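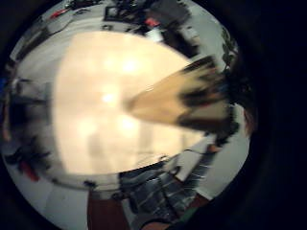

Mi-kyung asked whether the round table must be wiped before the sweeping or after it, and in her opinion after is better, as the dust flies up again. I agree with her and I will write it so in the Jidlow room list.

30 March 2025, tidying of the workspace, continued.

The tabletop still has gray smudges. They are faint, but under the lamps one sees them well, and cream is not a forgiving color. I mixed 10 ml of the Listilus soap in 500 ml of warm water. Next time I will try 7 ml, it makes less foam.

The broom with the green handle is on the table for now. Its head should be combed out over the bin before anybody uses it on the floor again. 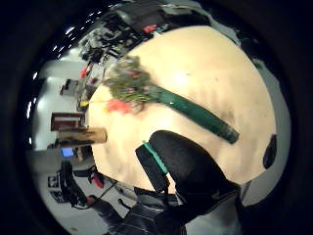 After the combing it must hang with the bristles down, so they do not bend. The cardboard tube can stay, Nisha wants to keep her drawings in it. I asked her for the length and she says 57 cm is enough.

Still open: the shelves behind the table. There are many boxes, devices and cables together, and I do not know which cables belong to which box. I propose paper labels on both ends of each cable. Nisha, please tell me if you have the label roll from Baek, I did not find it in the drawer.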